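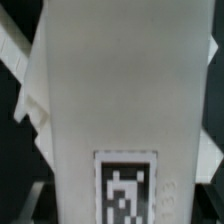

Stability and Layout of a Block Stack on a Black Tabletop
Project report, second-year Product Engineering, Cesden

Summary
The project looked at how the starting position of the bottom course affects the straightness of a stack of white plastic blocks. The blocks came from the Bramer classroom set, total mass 614 g. We built 25 stacks by hand and measured the sideways offset of the top block in each. Offsets over 2 mm were treated as a fail.

1. Table and background
The tabletop is black and the backdrop behind it is green. White blocks show clearly against both, and gaps between courses are easy to pick out in side light. We had first tried a pale bench top and could not read the bottom edge of the lowest block well enough to measure from it.

The stack stands on the right-hand side of the table. A white sheet lies beside it, printed with four black-and-white markers in a two-by-two grid. The sheet runs up to the blocks on its right side, so its position has to be checked again if the bottom course is moved.
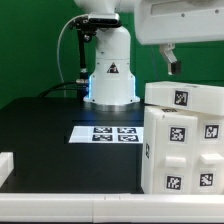 2. Method
The tabletop was wiped and left to dry before each build. The bottom course was set down first and pressed flat. Each further course was lowered straight down and not slid into place. Offset was read with a steel rule and square - two readings per stack, the larger one kept.

Mould flash was trimmed from the block edges with a Szabo hobby knife before the first build. No blocks were trimmed after that.

3. Results
Nineteen stacks passed and six failed. Four of the fails were traced to a bottom course that rocked slightly when pressed at one corner. The other two had no clear cause. Trimming was not tested separately, so its effect is unknown.

All readings were entered in a Jostora worksheet by hand. One value was typed in the wrong column and corrected from the paper notes.

4. Limits and further work
Only one block set was used. A rule is a coarse tool for a 2 mm limit, and a dial gauge would be better. The next builds should use a thin mat under the bottom course, with the same mat kept for every stack.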